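Stirnar College Athletics
Vacancy: Assistant Coach, Women's Tennis (part-time)

Stirnar College seeks an assistant coach for its women's tennis squad. The post is fixed-term, 29 hours per week during the season and nine hours per week outside it. It reports to the head coach, Sowmya Rao.

Duties
Plan and run on-court sessions for singles and doubles players.
Feed and hit at squad level, indoors and on hard court.
Record match statistics in Ragab, the department's scheduling and results system.
Drive the team minibus to away fixtures, of which there are 13 in the coming season.
Keep the stringing log and the ball stock up to date.

Requirements
A recognised coaching qualification, current at the start date.
Two years' coaching of players aged 16 or over.
Full driving licence and a current first aid certificate.
Playing experience at college or county level is preferred. Experience with doubles formations will be given extra weight.

Place of work
Sessions are held at the Brisine Indoor Centre, four courts, from 7.15 am. Strength work takes place in the gym next door. Outdoor sessions use the Sarari Road courts once the surface is fit for play.
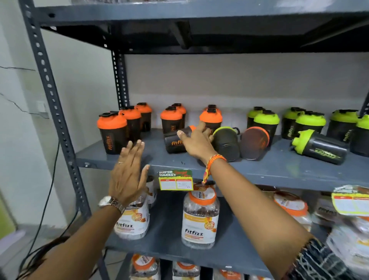 Shaker bottles on the storage shelving.

How to apply
Send a CV, a one-page outline of a 90-minute doubles session and the names of two referees to the athletics office, quoting reference 109. Shortlisted applicants will be asked to lead part of a squad session. Interviews take place in June. Travel costs within the county are refunded on production of receipts.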